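Shop-floor chores: is anyone past the demo stage?
General Automation > Handling and Assembly

spindle_rate
Management wants the plate loading at Droltham automated by September. One flat part into one tray, 300 a shift, currently done by hand between other jobs. Movar quoted an arm and a two-finger gripper with a 12 week lead time. Is this solved or am I buying a science project?

hheitmann
Solved if your fixture is repeatable. Picking a flat part is easy. Seating it inside four corner clips is where the time goes. We run 2 cells with Strobel trays and both needed compliance on the wrist before they stopped jamming.

offset_G54
Disagree that it needs compliance. Chamfer the clips and slow the last 30 mm. Most jams I get called to are a part that rotated in the fingers.

spindle_rate
I have been building it in simulation before signing anything. Gripper, plate and tray below.
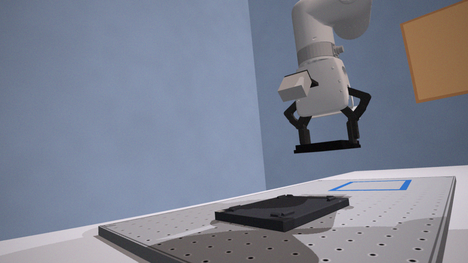 Plate held above the tray, clear of it. Tray is at an angle on the breadboard.

offset_G54
Your plate is tilted in the grip. Slight, but it will hit one clip before the rest. Fix that before you tune anything else.

hheitmann
Agreed on the tilt. Also, the plate is wider than the spacing of the pads, so any contact out at a corner has leverage on the grip. Try longer pads. And randomize the tray angle, or you will learn one pose very well.

kettle_logic
Meanwhile I still empty my own dishwasher. Vitness has been promising a kitchen arm for years. If a rigid plate and a rigid tray take this much discussion, I don't see a machine handling wet cups and a bent fork.

offset_G54
Different problem. A shop floor lets you bolt things down. Your kitchen doesn't.

kettle_logic
Then "can machines do chores" is a no.

hheitmann
It is a no for your kitchen and a yes for a known part in a known fixture. Most paying work is in between – that is where the quotes get vague. Ask Movar for a cycle test with your own parts, scratched ones included.

spindle_rate
Asked. They want the tray drawing first. Will run longer pads tonight and post the insertion forces.

Hannelore Heitmann
Strobel cells, second shift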